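Come and help us build Dikidano: helpers wanted, Girstead shared workshop

We're building a hand-held gripper in the back half of the Girstead shared workshop, and we'd love more people to join in! The project is called Dikidano. It began as a kitchen-table build with a bag of linkage bars and far too many pivots, and since moving into the workshop it has picked up a bench, a shelf and a long list of things we want to try.

The idea is simple enough. You hold the gripper, you pick things up with it, and what we learn from your hands goes into Surkalar, the small arm we're putting together on the next bench. Surkalar can't do much yet (it waves, rather grandly) but the gripper is ready for proper use, and that's where you come in.

We're looking for people who can spare 2 hours an evening, starting in July, to work through our list of small fiddly jobs. Picking up cables, plugging things in, turning over bits of cloth, sorting screws. We have 539 short tasks written down and they all need doing by people with different hands and different habits. Left-handers, please do get in touch, our list of regulars is badly lopsided!
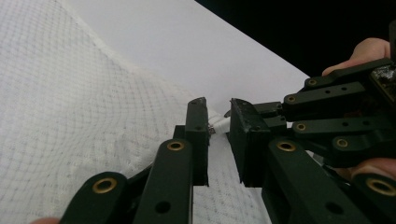

Small parts are the bit we care about most at the moment. Anyone can grab a tennis ball, but a thin lead with a connector on the end is another matter, and we want to see how you go about it before we tell you how we do it.

You don't need to know anything about robots. If you can knit, solder, ice a cake or mend a zip you'll probably be better at this than we are. We'd also be very glad of one or two people who like making things: filing fingertip pads, setting grommets, redrawing a linkage that binds when it's nearly closed. The drawings are kept in a folder called Ji and you're welcome to take a copy home and improve on them.

What you get: tea, a decent biscuit, £35 an evening towards your time and travel, and a go on Surkalar when it's behaving. We can take up to 50 people in all. You need to be 18 or over and happy to stand at a bench, though there are stools.

Evenings start at 6.30. To join in, leave your name and a phone number in the Dikidano tray by the workshop door, and tell us which hand you write with.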